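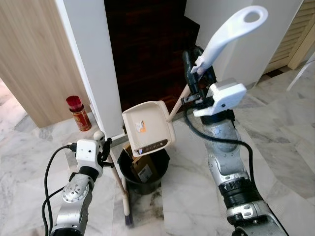

Household and shop robots: your questions answered

Updated June 2026

We get a lot of mail from people who have seen a clip of a robot folding a shirt and want to know when they can have one. Good! So do we. These are the questions that come up most, with the best answers we have right now.

Can a robot sweep a floor yet?

Yes, with an ordinary broom and dustpan, if you give it time and don't mind a few missed crumbs. A flat vacuum robot has been able to clean open floor for years, but two arms holding the same tools you keep in the closet is a different kind of job, and it's the one we find really exciting. The arms have to keep the broom down on the floor, bring the pan in to meet it, and then get the pan over the bin at the right tilt. Each of those steps works pretty well alone. Doing all of them in a row, in a tight corner by a staircase, is where things still go wrong.

Why is the dustpan harder than the broom?

A long handle turns a small wrist movement into a big swing at the other end. People correct for that without thinking. A robot has to work out where the far end of the tool is, and when the pan comes up over the bin, it may be blocking the robot's own view of the rim. If there's cardboard standing in the bin, that's one more thing to bump. I could watch this part all day.

Does the floor matter?

Much more than I expected when I started. Marble with gray veins is tough: a smudge of dirt and a vein in the stone can look nearly the same to a camera. Plain tile is easier. Thick rugs are bad news for brooms, whoever is holding them.

What about dishes and laundry?

Loading a dishwasher is coming along nicely with plates and mugs. Thin glasses and greasy pans are slower. Towels fold well. Fitted sheets, no. (I can't fold one either.)

Are shop-floor chores further along?

Some of them. Moving the same box from the same shelf is old news. The newer work is the stuff between jobs: wiping benches, picking up offcuts, emptying small bins. Trusside, the cabinet shop we visit most, kept a log of end-of-shift cleanup attempts. Out of 1,716 tries, 1,409 finished with no person stepping in. That's great progress, and it also means somebody stepped in 307 times, so please don't send the night crew home.

How long does a sweep take?

Our last hallway test took 35 minutes from first stroke to empty pan. I can do the same hallway in 3. Speed is improving, though I'd still rather see a slow robot that puts the dirt in the bin than a fast one that flings it at the wall.

Do I need special brooms or bins?

No. Regular tools are the whole point of two-armed machines with grippers. Stiff handles help, and so does a bin with a wide opening. Skip anything that telescopes, as the sections can slip when squeezed.

Is it safe with kids and pets around?

Keep them out of the room while the arms are moving, and know where the stop button is. I'd say the same about any machine this strong. We'll have a longer page on this in August.

Who are Gudton and Oyewole, and why do you keep mentioning them?

They're our two test houses, named after the streets they're on. Gudton has the stairs and the awkward corners. Oyewole is one big open room and makes every robot look brilliant.

So should I buy one?

Not for chores, not yet. If you love tinkering and have the space, a pair of arms is a wonderful hobby. If you just want clean floors tonight, buy a good broom.

Can I send in a chore to try?

Please do! Write to Wenceslao Chávez at the Wundow desk with the chore, the room, and the tools you use for it. Odd ones are welcome. Next on the list are litter boxes and getting the last sock out of the dryer.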